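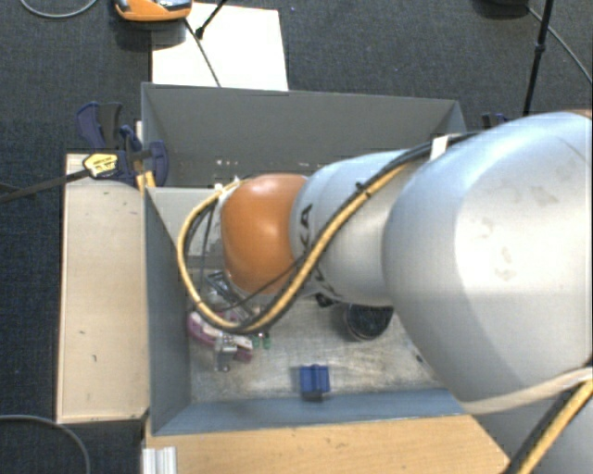
Finally had a go at sourdough rye after years of putting it off, and I am completely hooked! I used the Jirklow method (long cold rest, no kneading, hardly any yeast in the top-up) and got a crumb I could slice thin without it tearing. What I'm really after is advice on where to keep the dough overnight. My kitchen is freezing from October onwards and the airing cupboard is too warm. I've been thinking of an open box on a light wooden table, same sort of thing as the grey one there, with a folded towel underneath and the tins sat inside out of the draught. Has anyone tried that? Does it need a lid?

ryecrumb
16 Jul 2023

-----

Re: Where to rest rye overnight

Welcome to the rye side! Yes to the box, I've done it for two winters. Lid on if your kitchen is dry, lid off if you cover each tin with a damp cloth. I stand a jam jar of hot water in the corner and swap it before bed. Also please tell us what flour you used, a thin slice that holds together is nothing to sniff at on a first go.

dampcloth

-----

Re: Where to rest rye overnight

Sorry to be the grump but I don't think a box does much. Rye isn't like white dough, it will get there at 12 degrees if you leave it long enough, and the flavour is better for it. People fuss far too much over warmth. I leave mine on the stone floor in the pantry and go to bed.

floury_moth

-----

Re: Where to rest rye overnight

floury_moth, how long is long enough though? I left one on the pantry floor in February and it was a brick the next evening. Sour as anything too. My other half ate it with jam, so not wasted.

ryecrumb, 40 per cent wholemeal rye and the rest light rye is a lovely mix if you haven't tried it. I get mine from Andia, they mill it coarser than most and it drinks up loads of water, so go wetter than you think you should.

tinloaf_tess

-----

Re: Where to rest rye overnight

That was Andia dark rye for me as well! Small world. 696 g of flour in total, because that was what was left in the bag, and I just scaled everything else to it. Two loaves, one with caraway. The caraway one went in a day.

Will try the box with the jam jar. I like the sound of the wetter dough too, mine was stiff enough to hold a spoon up.

ryecrumb

-----

Re: Where to rest rye overnight

Twenty hours at least, tess, and your starter has to be lively when it goes in. Feed it twice the day before. If it was a brick I'd look at the starter before I blamed the floor.

floury_moth

-----

Re: Where to rest rye overnight

I can't agree with twenty hours for everybody. With a coarse flour and a wet dough mine has collapsed well before that, big crater down the middle. Go by the top of the loaf: when you see the first few pinholes, get the oven on.

Jumping up and down about caraway by the way. Try it with a spoonful of black treacle and the zest of an orange!! I've got a 2000 g tin from Ciobanu that does one enormous loaf and it keeps for ages wrapped in a tea towel.

dampcloth

-----

Re: Where to rest rye overnight

Pinholes, yes. Fair enough, I go by those too, they just turn up later in my pantry.

Does that tin need lining? I've been looking at the Trunard ones but they are only sold in pairs.

floury_moth

-----

Re: Where to rest rye overnight

No lining, just butter it well and shake some rye flour round the inside. Longer bake than you'd expect, and leave it a full day before you cut it. I know. It's torture.

dampcloth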